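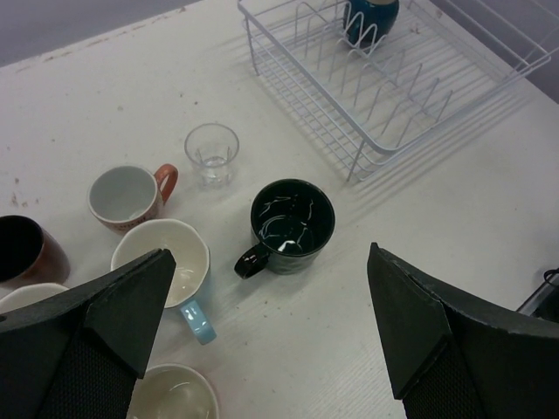
Should you buy wine on the strength of an early preview score? Only if you've had the producer before and would be buying anyway.

I've been getting the Trenby mailers since December. Barrel samples, ranges instead of scores, a lot of talk about "potential." And every year people I drink with order off them like the wine is finished. It isn't. Half of it hasn't been blended yet.

Take the Raltport reds. Two vintages ago the preview crowd went nuts, 53 wineries poured, pretty much all of them called great. I bought 3 cases, different producers. One is lovely. One is fine, the kind of fine you open with pizza. The third tastes like somebody left a plank in it. Same hillside, same glowing paragraph.

And the price. That's what gets me. The early offer used to be a discount, you paid up front and took the risk and they knocked something off. Now you pay full and wait almost 30 months, and then the bottle turns up on a store shelf for the same money. Sometimes less! Votora had last years release stacked by the register.

I know the argument. Small lots, you snooze you lose. True for maybe a handful of labels. The Cheng old-vine bottling, sure, that one goes fast and I've missed it twice. Still mad. But most "limited" wine is limited the way a parking lot is limited — there's usually a spot if you circle once.

The tasters aren't crooks, I'm not saying that. Try sipping purple, sour, half-made wine at nine in the morning and guessing what it'll be in five years. Hard job. I couldn't do it. I just don't think teh guess should cost me a case price.

So this spring I'm skipping the whole round. I'll wait till the bottles are out, buy one, drink it over two nights with actual dinner, and then go back for more if I want more. If it's sold out, there's the place down the street with a wall of Raltport white that no one previewed at all. Had one last night. Very good, cold, gone by eight.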